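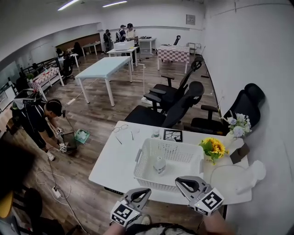
Stuff People Ask Me

I get the same handful of emails every month, so I finally put them all on one page. If yours isn't covered, the contact form still works (I checked on Friday).

Are these stories true?
Mostly! The road trip ones happened, give or take some dialogue. I don't carry a recorder around, so when my wife and I argue about a gas station sandwich for two pages, I'm rebuilding it from memory. She would like you to know that her lines were funnier in real life.

Does your wife read them before you post?
Every one. She gets a veto and she has used it 6 times. There's a whole chapter about the ferry that you will never see, and please stop asking.

Where is Telberg? I can't find it on a map.
I made up the name. The real town is small and the guy who ran the motel was nice to us, even if the shower wasn't. Same goes for Bridura and the Stillstead Inn.

Is Rodica Neagu a real person?
Yes, and that's her real name – she insisted. We rented her upstairs room for what was supposed to be one night and we stayed until the car got fixed. She's read "The Long Way to Coman" and says I made her soup sound too salty.

How many stories are there now?
51, counting the three-part one as three. The shortest is 744 words, and it's the one I get the most mail about, which stings a little after I spent all spring on the long ones.

What order should I read them in?
Any order you like, except please read "Wake Me at the Border" before "Coman." Otherwise you'll wonder why I'm wearing someone else's boots.

When do new ones go up?
When they're done. I work long shifts and I write at the kitchen table at 5 a.m. or not at all. I had a schedule once and I missed it for two months straight, so the schedule went away and I felt a lot better.

What happened to the dog?
He's fine! He's old and he snores and he's under my chair right now. I should have said so at the end of the last story, and I'm sorry to everybody who wrote in worried.

Can I translate or repost one?
Ask me first and I'll probably say yes. Keep my name on it and link back here. Sorcha Hepburn edits everything I post, so please keep her credit at the bottom too.

Will there be a book?
Maybe. I told Sorcha I'd think about it once the mailing list hit 1,000, and it did that in May, so now I'm thinking about it. Slowly. She has started sending me cover ideas.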